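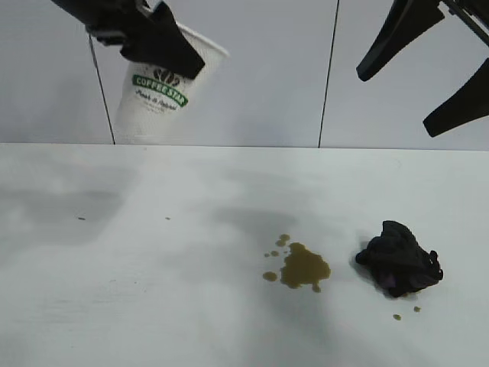 A tilted cup, a brown puddle and a dark cloth at the ready, at the Wollelow open day.

Mopping Up: what I brought home from the robot open day

I went along to the Wollelow open day in February expecting to look at machinery for half an hour and then find a cake. My sister-in-law Canan Tuncer had the spare ticket and I had a free morning, so off we drove to Lollaldale, and I came home with two pages of notes about spills, of all things! I do think about spills a good deal (three grandchildren, one pale carpet) so perhaps it was bound to happen.

The demonstration we liked best was the table-wiping one. Ghada Chidiac was showing visitors round and she was lovely, very patient with all of us asking whether it did windows. She told us that a job we do without thinking has to be broken into small steps for a robot, and as she went through them I realised I skip half of them at home. So, with thanks to Ghada, my own kitchen version:

Pick up the cup first. I always go straight for the puddle and then knock the rest over with my elbow. Stand it upright in the sink, well out of the way.

Look for the little drips. There are nearly always a few dots away from the main spill, and those are the ones you find next day, dried on and sticky.

Lay the cloth down flat and let it soak for a moment before you move it. A cloth scrunched up in a ball only drinks with its outside.

Work from the edge of the puddle inwards. If you start in the middle you push coffee out in every direction, and on a white worktop you will see every bit of it.

Use a dark cloth for coffee and tea. Mine are old navy tea towels cut in half and hemmed. Rinse them in cold water straight away, then put them in with the ordinary wash.

For a mark that has already dried on, a damp cloth left on top for ten minutes does more than any amount of rubbing. If there is still a shadow, try a little bicarbonate of soda mixed to a paste, but do a hidden corner first, particularly on stone.

Remzi Yazıcı, who was in our group, swears by a drop of washing-up liquid for milky coffee, and I have tried it since and agree with him.

Wollelow had 588 visitors through the door that day, Ghada told us, so do get there early if you go. Parking is at the Plukcombe end, and the cake (lemon drizzle) was very good.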